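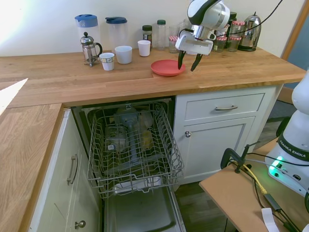 Shared kitchen in Grajales opens again after the works

The shared kitchen on the ground floor of the Cakberg building in Grajales is open again. The room was closed from April while the water pipes were changed and the old worktops taken out. Residents can use it from July 8, 2019, every day from early morning until late evening, with the same key as before.

The Madmont residents' association, which manages the building, says the works cost less than expected. The money left over went to kitchenware, because many of the old plates were chipped and several cups had lost their handles. The association had 1,088 euros to spend on these smaller things and used 417 of it. The rest is kept for repairs during the winter.

The biggest change is the worktop. The former one was dark and had swollen near the sink, and people complained for years that it was impossible to keep clean. Residents were asked to choose between three kinds, and most of them voted for light wood. It goes round the corner in an L, so two people can prepare food without standing in each other's way. The wood is oak, with the grain and the narrow planks easy to see, and it must be treated with more care than the old surface. Hot pans should always be put on a mat, and spilled water should be wiped at once. The association will oil the wood twice a year and will put a note on the door some days before, as the kitchen must then stay closed for one night.
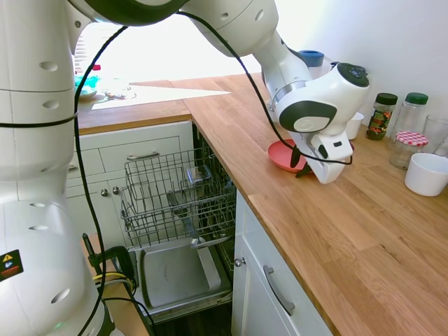

Plates were the subject of a long discussion at the last meeting. Some residents wanted white porcelain, like in the old kitchen, but others reminded the meeting how much of it was broken every year. In the end the choice was plastic. The colour is a coral red, and it is easy to find such a plate again when somebody has carried it upstairs and forgotten it. Porcelain plates can still be brought from home, but the association does not replace them if they break.

The things for breakfast and tea stay out on the worktop, along the wall. There are white cups, a small French press and an electric kettle, as well as clear jugs with blue lids. The jars with red and white checked lids also have their place in this row. Residents asked for this order themselves — in the old kitchen everything was behind doors, and new people in the house never knew what they were allowed to take. Everybody is asked to put the things back in the same row after use, so that the front of the worktop stays free for cooking.

The kitchen also has a dishwasher, placed under the worktop. It should be started in the evening by the last person who leaves, and emptied by the first person in the morning. Sharp knives and wooden spoons are washed by hand. Tablets are paid from the common budget and do not have to be brought from home.

Groups from the house can reserve the kitchen for a meal of up to 12 people. The reservation list hangs in the entrance, beside the letter boxes, and a group may keep the room for one evening per week. The first to write its name on the list was the Turkura cooking circle, which before the works met in the kitchen every second week and had to use private flats in the meantime. It has 11 members at present and is glad to receive more.

Old kitchenware that was still in good condition has been packed in boxes and can be taken free of charge from the cellar corridor until the end of the month. What is left after that will be given away. Questions about the kitchen can be left in the Madmont letter box at the entrance.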